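Apr 19, 2026

Long one, writing this fast before I forget which numbers were which.

Finished the last of the soft-object block. 235 episodes now on the bunny-to-plate task, which is over what I'd planned but the early ones were so bad I don't want to count them. Twelve of those I'm throwing out for certain, operator sneezed or the glove lost tracking (me both times, I was the operator).

Main thing — the ordering result holds. Trained the small policy on Flekum's way of doing it, every episode starting from the same pose, same plate, same spot. Looks lovely on the plots. Then shift the plate a hand's width and it closes on nothing, lifts nothing, carries nothing very carefully over to where the plate used to be. Then the other version, same number of demos, start poses scattered. Messier curves, slower to settle, and it copes. 12 trials each side, so not something to shout about, but the gap was big enough that I stopped squinting at it.

What I did not expect is how much the palm-up start matters. Both hands open, palms up, resting on the table before each go. I only picked it becuase it was easy for me to hold. But the policy trained from palms-down kept dragging the toy about with its knuckles on the way to the turn, and from palms-up it has to come away from the table first, so it approaches from higher. Might be luck. Might be the whole finding, annoyingly, and then the draft needs a new title.

Ears are still the worst bit. It goes for an ear, gets an ear, the rest of the rabbit swings. Counted as a success if it ends on the plate, which I'm less and less happy about. Should score grasp and place seperately. Means relabelling everything. Ugh.

Orkance export chewed up the timestamps again, wrist stream behind the head stream by a bit, different bit each session. Wrote a script. Ran it on half. Did not check the other half — do that FIRST tomorrow, before any training.

Stuvo want the thing at 1000 episodes before they'll look at it. I think that's backwards, more variety would beat more of the same, and I've now got a graph that sort of says so. Send graph. Be polite.

Also to do: re-read the Petrauskas report, section on reset poses, I think they had something like this in October and I skimmed it. Second plate, different size. Cable on the left side wants rerouting before it catches on something.

Shoulders ache. Bed.
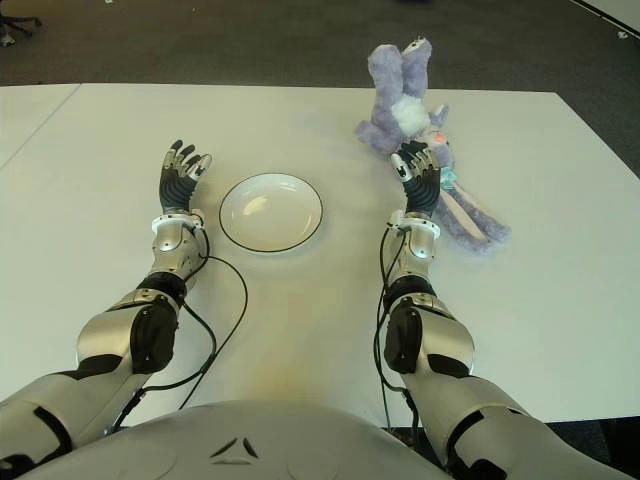 Palms-up start, plate and bunny on the table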